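Folding shirts by teleop: when do you throw a take away?

mthakur
We're recording T-shirt folding on a two-arm setup, driving both arms by hand from a pair of leader arms. The target is 784 good demonstrations by the end of August. My problem is deciding what counts as good. If the operator fumbles a corner and goes back for it, do you keep the take or bin it? At the moment I bin it, and we're losing a lot of takes that way. 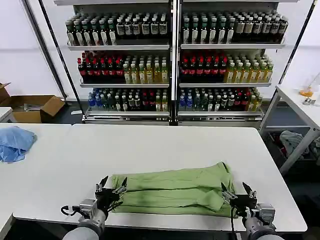 The operators are two people working in turns. One is quick and a bit rough, the other is slow and very tidy. Both end up with an acceptable fold.

fimo_80
Keep the fumbles, as long as the operator recovers and finishes. If every take is perfect, the policy has no idea what to do when it misses a corner, and it will miss corners. I threw mine away on my first project and had to record them again.

geeta_joshi
I don't agree with that as a blanket rule. A fumble where the cloth slips and you regrip is fine. A fumble where the operator stops for a while and thinks about it is poison. You end up with an arm that hovers over the shirt doing nothing. Cut those.

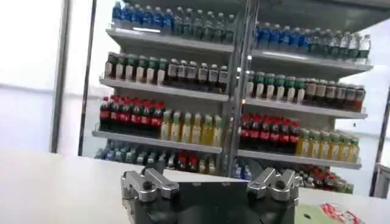

Also check your wrist views before you worry about any of this. If the fingers hide the edge of the cloth at the moment of the grasp, the operator is working from the head view and your policy may not learn much from the wrist.

mthakur
The wrist view is usable most of the time. Where it gets hard is when the cloth bunches up in front of the fingers. From there it's not easy to tell which fold is the top layer, and the operators slow right down. 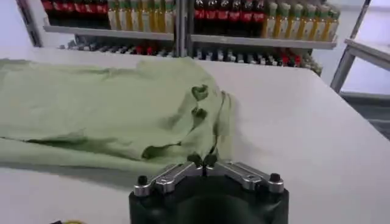 We tried telling them to let go, pull back and flatten the cloth before going in again. The folds come out better but each take gets longer.

arnura
Longer is fine. Consistent is what you want. Pick one way of flattening and make both operators do it the same way. Mixing your quick person and your tidy person is a bigger worry to me than the fumbles.

fimo_80
Disagree, a bit of variety between operators never hurt us. We had 3,000 takes though, so maybe it washed out.

geeta_joshi
It probably did. With 784 I'd be stricter. Write down the order of the folds and stick to it: sleeves, then sides, then bottom up. If somebody does it in another order, bin it even if it looks lovely.

mthakur
OK, the order is something I can enforce. I've written it on a sheet and put it next to the leader arms. I'll keep slips with a clean regrip and cut anything with a long pause. For the grasp itself I'm asking for both bottom corners before any lift.

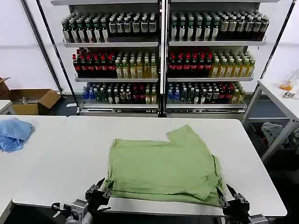 Both grippers on the bottom corners.

arnura
Do you move the shirt between takes, or does it always start in the same place?

mthakur
Same place so far. I was going to start turning it a little once the operators are comfortable.

geeta_joshi
Start now. Otherwise you'll have half your set with the shirt square to the table and you'll be recording that half again in September.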